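September, 9:20 in the evening

Tired but so pleased with myself that I have to write it all down before bed. The bullfinch corner is up! After all those weeks of the roll standing behind the door in its plastic sleeve, it is on the wall and it is staying on the wall, and I keep finding reasons to walk past it.

I started at 7:30 with coffee and no breakfast, a mistake I noticed by ten. First job was clearing everything off and washing the walls. Then measuring, then measuring again. I had written 74 inches on the back of an envelope last month and had forgotten which side I meant, so I did it all over with the tape held down by a mug. It came out at 74 again, and it was the long side. Good, because the roll had already been cut to that at the shop in Dellholm and I don't know what I would have done otherwise.

The paper is the Drumari one, the winter birds, the one I nearly talked myself out of because it seemed like a lot of bird. It IS a lot of bird. Big fat bullfinches with red breasts, sitting in dark branches with navy leaves and pinecones, and little white snowflakes all over a soft pinky beige. I had the plain gray sample taped up for two weeks next to it and every single morning my eye went to the birds. So birds it was, and $38 a roll, and I bought 2 rolls in case I ruined one. I didn't ruin one! I did put a crease in the first strip down near the bottom and had to peel it back and smooth it with a dish towel, and I said a word or two. You'd have to get down on your knees to find it now.

Matching the pattern was the part I was dreading. The trick is to pick one thing and only look at that. I picked a pinecone. If the pinecone met, everything else met, and where it was off by a hair I slid the strip while the paste was still wet. The paste was the Saragih tub, which smells like wet cardboard but gives you plenty of time to change your mind (up to 20 minutes, according to the lid, and I believe I used all of them).

Lunch at last around one, standing up, cheese and the end of the bread. Then I let it dry and made myself leave it alone, which meant cleaning out the cutlery drawer and finding three lids that belong to nothing.

The afternoon was the fun part, putting things back. I love this more than the decorating, if I'm truthful. I had the little white shelf unit from the Prurareck flea market, the one with the compartments along the top and the open space under them. It used to live in the hall collecting keys and old mail. I wiped it down and set it toward the back, and it looked right the second I let go of it. White against all that navy and red, so clean!

I tried the bowls inside it first. Too crowded. Then I tried the plates standing up, and they slid. In the end the dark blue book went flat in the bottom part, where it picks up the blue of the leaves, and the white bowl went out to the left, on the table, with nothing next to it. The plate with the green leaf on it I put on the other side. It's the last of that set and I'm fond of it, and I'd rather see it every day than keep it safe at the back of a cupboard.

The wire basket went up on the back wall last, above the shelf. Black wire. I worried it would look like a cage in front of the birds (poor birds) but it's airy enough that the branches carry on behind it. Two holes, and both of them level on the first try. I'm writing that here so there is a record.
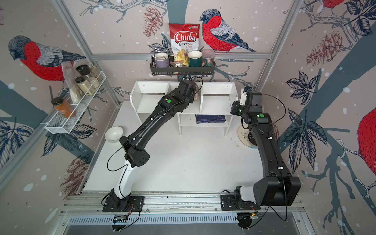 The bullfinch corner, with the shelf in its new spot and the basket up above.

Things still to do, while I remember. Rinse the paste brush properly, it's sitting in a jar. Take the leftover paper and line the big drawer with it, there should be enough if I don't mind half a bird. Find a home for the hall keys now that I've stolen their shelf. I'd also like one small thing in a brownish red to pick up the pinecones, a jug maybe, and I'm going to look next time I'm over in Prurareck. No rush on that one.

My shoulders ache and there's paste in my hair. I went down just now with the light off in the hall to have one more look, and then I went and got my tea and drank it there.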